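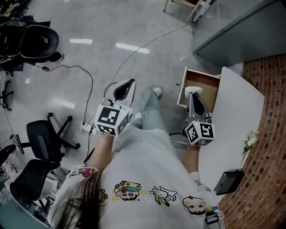 Gathering Household Task Examples with Hand-Held Grippers
Project Lacerda, Final Report
Submitted 2024-10-02
Authors: Kausar Sethi, Wafula Rweyemamu
Supervisor: Silvana Araújo

1. Purpose

The project set out to gather human examples of short household tasks for training a manipulation policy. Each operator works with a gripper in each hand, and the marker cubes on the grippers are used to recover their motion. The target was 495 accepted examples across 24 tasks, including placing tissues in a drawer and taking them out again.

2. Procedure

Operators read the task card, take the start position and perform the task once at normal speed. Objects are then moved before the next attempt. 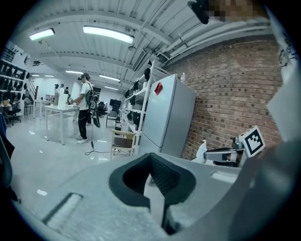
Attempts were rejected if a marker cube was lost from view for too long or if the object was dropped. Of the attempts reviewed in May, 118 were rejected, most of them drawer tasks. Ivone Amaral checked the task labels a second time.

3. Remaining Work

The target was met. A larger set of 1,000 examples is planned with the Horthorpe group, using the same task cards and a revised rejection rule.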